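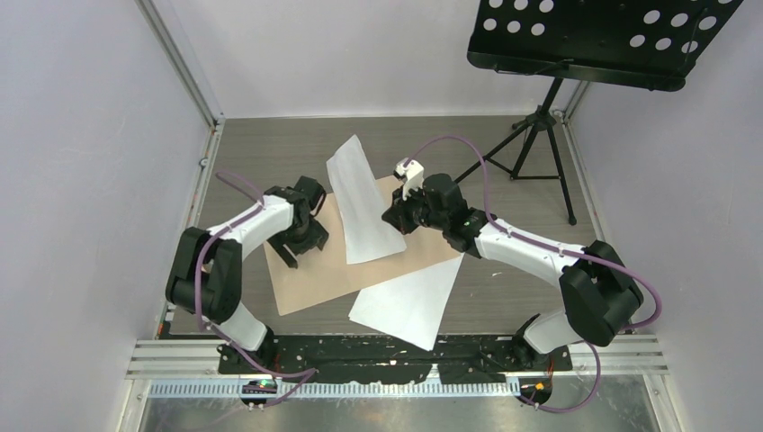

February, 09:40. Starch paste for the Ditby parish maps, second batch. The first batch was discarded for lumps. Wheat starch was soaked overnight in deionised water and cooked for 60 minutes at low heat, stirring throughout. 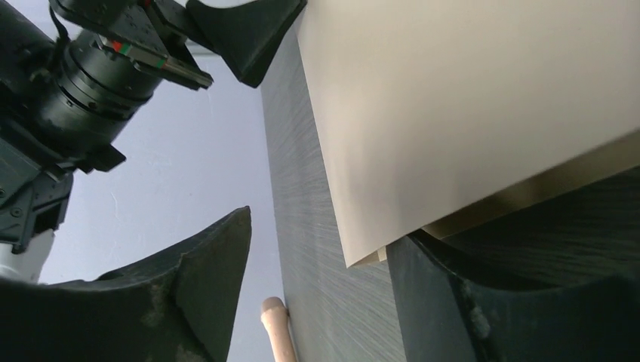

Reading time: 2 min

Paste sieved twice and left to cool under a lid. Test strips on Gorau tissue held well at the edges - the heavier Witdale tissue cockled and is not recommended for the folded sheets.
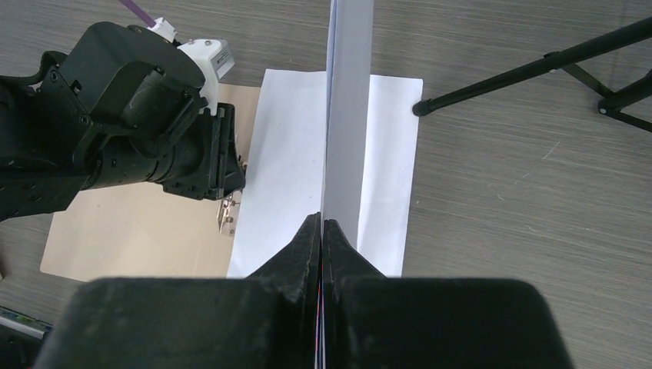
Paper Conservation Workshop

Sheet 155 has an old tear along the centre fold, previously repaired with gummed tape. Colleagues are asked not to lift the tape until the solubility of the red ink has been checked.

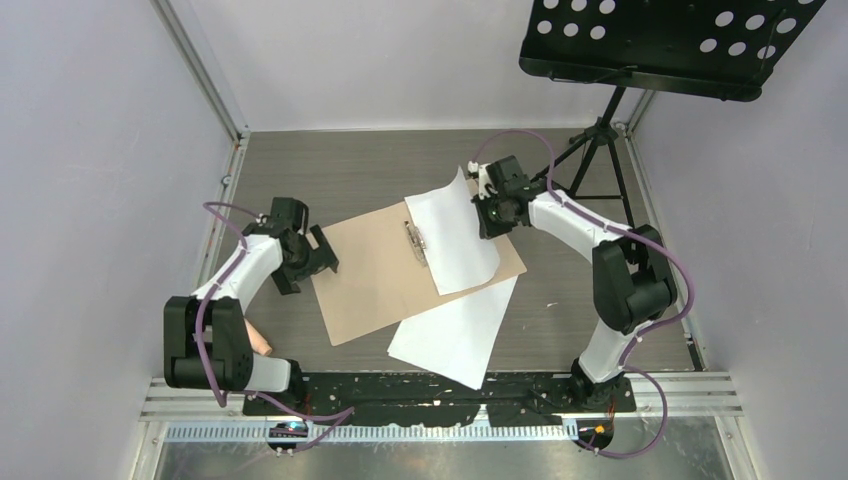
Blotters to be changed after two hours and again before closing. Remaining paste is in the cold store, labelled Ajayi.

Contact the workshop | © Witdale Record Office | Back to top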